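Cell stops with grip lost fault, part still in fingers

Graltwood Automation Forum > Handling and bin picking > Faults

clenell_bench
Posted 29/04/2021
Bin picking cell, KUKA arm, two-finger gripper, mixed items out of a metal bin. After 67 picks it threw "grip lost" on the upward move and went to a protective stop. The item was still held. Reset, ran again, same fault at the same height. Finger position is read back over the gripper cable. Air supply is steady. Force setting has not been touched. Any ideas before I strip the gripper?

m_sepulveda
Does it only happen on the way up, or also with the wrist turned?

clenell_bench
On the way up, and only with the wrist turned past its usual angle. With the wrist straight I can't make it fail.

Cabral
Force too low. The item slips a few millimetres, the fingers close past the window and the controller calls it lost. Raise the force and widen the window.

m_sepulveda
I disagree. Slip would not care about wrist angle to that extent. It sounds like a conductor breaking inside the cable where it bends at the wrist. Ours went at 3,000 cycles with a loop that was too tight. Widening the window hides the fault, and one day the arm really does drop something and carries on.

Cabral
A heavy item hangs differently when the wrist turns, so slip can depend on angle. I have seen it on long handles. Not saying the cable is fine.

jollport
Can you post the cable routing at the wrist?

clenell_bench
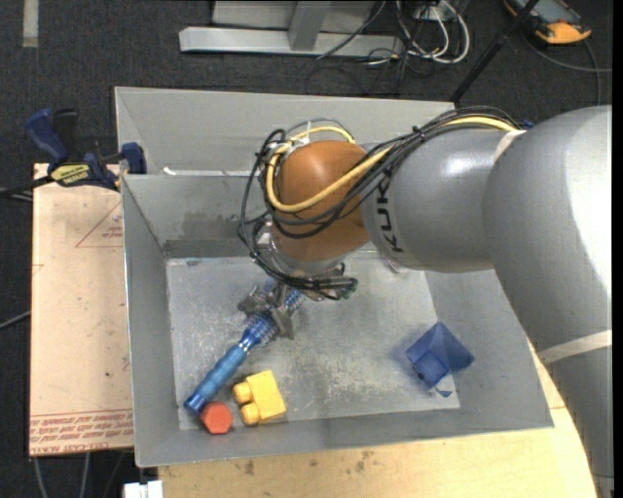

Gripper at the bin floor, holding the brush. Yellow cable goes over the front of the wrist joint.

m_sepulveda
Thanks. I would look at that yellow cable first, and at where the bundle is tied at the joint. Power off, lock out, then meter each core end to end while a second person flexes the loop by hand. Do not do it with the drives on.

Cabral
Fair. The brush is a long item though, so try a short block at the same wrist angle. If that faults too, I withdraw the slip theory.

clenell_bench
Block faulted on 3 tries out of 3. Metering the cores tomorrow, drives locked out. Force and window stay as they are until then.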